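The Laundry Shift at Petari
2/22/21

For most of its life Petari, a serviced apartment house in Treltbridge, has run on towels, sheets and whatever the guests leave in the hamper.
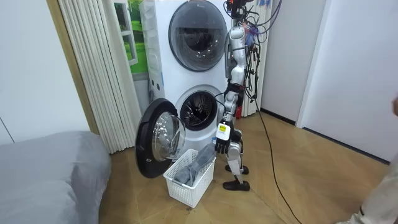 The company that owns the building, Durrani, signed up last June for a trial with Dokport, a small firm that builds humanoid robots for indoor work. The job chosen was laundry. It takes up more of the housekeeping day than any other task, and it is the one the staff complained about most.

The work goes one piece at a time. The robot bends over the basket, closes its fingers on some cloth and lifts. A person can scoop up half a load in both arms. The robot takes a shirt, then the next shirt. Its power and data still run through a cable across the floor, and the housekeepers have learned to step over it without looking down.

Durrani says the house handles 2,000 pieces of guest clothing in a normal month. During the trial the robot has been given 400 of them. The rest are done the way they always were, in machines set one on top of the other, by people on their knees in front of the lower door.

That lower door matters more than an outsider might think. Ask the housekeepers what hurts and they mention it before the beds. Bending to a drum near the floor, pulling out wet cotton and twisting to drop it in a basket is hard on the back and the knees. Several of the older workers said they would give up that part of the job tomorrow. They were less sure about giving up the hours that go with it.

Durrani has told the staff that no one will lose shifts while the trial lasts. It has not said what happens after. The housekeepers asked for that in writing and got a one-page letter, which is pinned up in the break room – next to the holiday list and an old notice about parking.

In the meantime the work has changed in small ways. Someone has to empty pockets and close zippers first. Delicate items are kept out of the robot's basket. One housekeeper per shift is now down on the schedule as "attending," a word that came from Dokport. It means standing near the machine and being ready to stop it. Some like the change of pace. Others find it dull, and say that watching a slow worker is more tiring than doing the job.

Pay for attending is the same as for cleaning. The staff have asked for a higher rate, arguing that they are teaching the robot its trade. When it fumbles a sleeve, they tell the Dokport technician what a person would have done, and the technician writes it down. Durrani says it is looking at the request.

Dokport plans to work on socks next, then on fitted sheets, which the housekeepers think will take a good deal longer. The trial is due to be reviewed in June.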